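Notebook - drinks corner, July

Carrying on from the last entry. Titilayo Lawal wants the cold tea dispenser settled before the Zudivholm open day, so today went on the dispenser, the drip tray and the glasses. The kegs and the snack table are for another time.

Setup is the same as before: the tall black dispenser on the white round table, steel tray under the spout, slotted grate in the tray. I had it a hand's width further back last time and people bumped the body with their knuckles when they reached for the spout. Moved it forward, then back again, because forward it felt tippy. Ended up between the two. Marked the feet positions on the underside of the tabletop in pencil, which will last until somebody wipes it, so I also wrote them on the inside cover of this book.

Batch of tea is the Shek blend, steeped the night before and strained twice. Ruwan Pramanik thinks once is enough. I strained the first liter once and found bits in the bottom of the jug, so twice it is. No sugar in the batch. Sugar goes on the side this year - last year the sweet batch left the inside of the tap sticky by mid-afternoon and I spent an hour on it with a bottle brush.

Glasses: trying the ribbed ones against the plain tumblers from Peno. The ribbed ones are easier to hold when they're wet. They also hide fingerprints, and the plain ones don't. The question was whether they fit under the spout with room to lift out, and whether they stand flat on the slots.

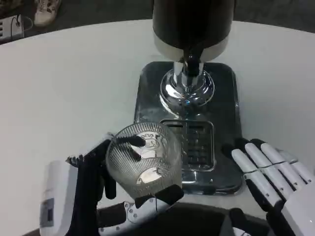
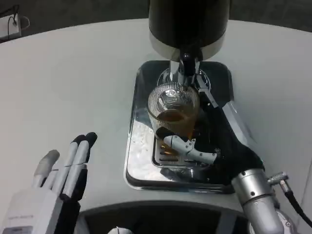
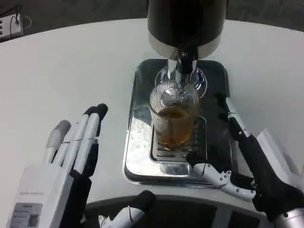
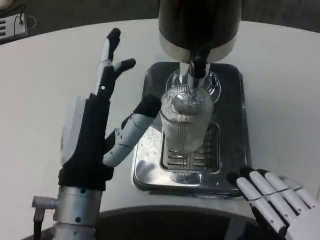 Fit is fine. A ribbed glass stands flat on the grate if you put it down in the middle. Put it down half on the raised border and it rocks, so the grate wants to be kept clear of spoons and lemon slices and whatever else gets parked there. The taller Peno tumbler has to be tilted to come out, and I slopped tea on my sleeve twice doing that. Tumblers go back in the box.

Fill level: settled on half a glass as the normal pour. Ruwan argued for three quarters. At three quarters there's no room for ice, and we will be putting ice in. Half, then ice, then people can come back for more. Titilayo agreed when I asked her at lunch, so that's decided.

Tap: drips after closing. Two drops, a pause, then one more. Took the tap off, rinsed the washer, put it back, still the same. Waited a bit with a glass left under it and the drips go in the glass, so for the open day the rule is to leave the glass where it is for a few seconds before lifting. If there's a spare washer in the Jovport drawer I'll swap it. I looked in the top half of the drawer and found only the wide ones.

Tray: shows every smudge. Wiped it with a damp cloth and it looked worse, then with a dry one and it looked all right until the next pour. Vinegar and water did the best job. Someone should go over it between groups, a dry cloth is enough for that. The grate lifts out if you press one end, and it needs to come out for washing because tea gets underneath and dries on.

Glass count: we have 100 of the ribbed ones on the shelf in room 301, minus whatever is in the dishwasher. That's plenty if somebody is washing as we go, and not enough if they aren't. Need to ask Titilayo who is on dishes. If the answer is no one, we go to paper cups and all of the above was for nothing apart from the drip.

Left to do:

- washer (check the bottom half of the drawer)
- sugar bowl with a lid
- second dry cloth, kept on this table and not borrowed for the whiteboard
- ice bucket, the one with the handle
- label for the dispenser saying it's unsweetened

Emptied what was left of the batch into the jug in the fridge, dated it, lid on. Drink it by tomorrow or pour it out. Dispenser rinsed through with warm water until it ran clear, tap left open over the sink to dry.

Ruwan came by around 4 and tried the tea. He says it's too strong. I'm going to steep it an hour less next time and see if he notices.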